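January, late evening

Aparecida has signed up for another budgeting course, this one from an outfit called Lacerda, 300 dollars for six evenings. The last one cost 100 and taught her to write down what she spends. I asked what the extra 200 buys and she said "mindset." We'll see.

Kai-wen swears by it, but Kai-wen swore by the juice thing too. I'd sooner put the money toward the old Dell, open now with its green board showing and a fat bundle of colored wires across it. The shop wants 60 to look at it. I don't trust them either. 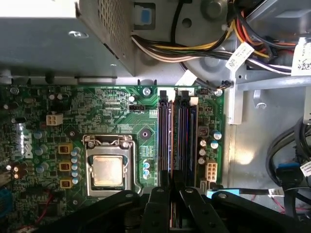
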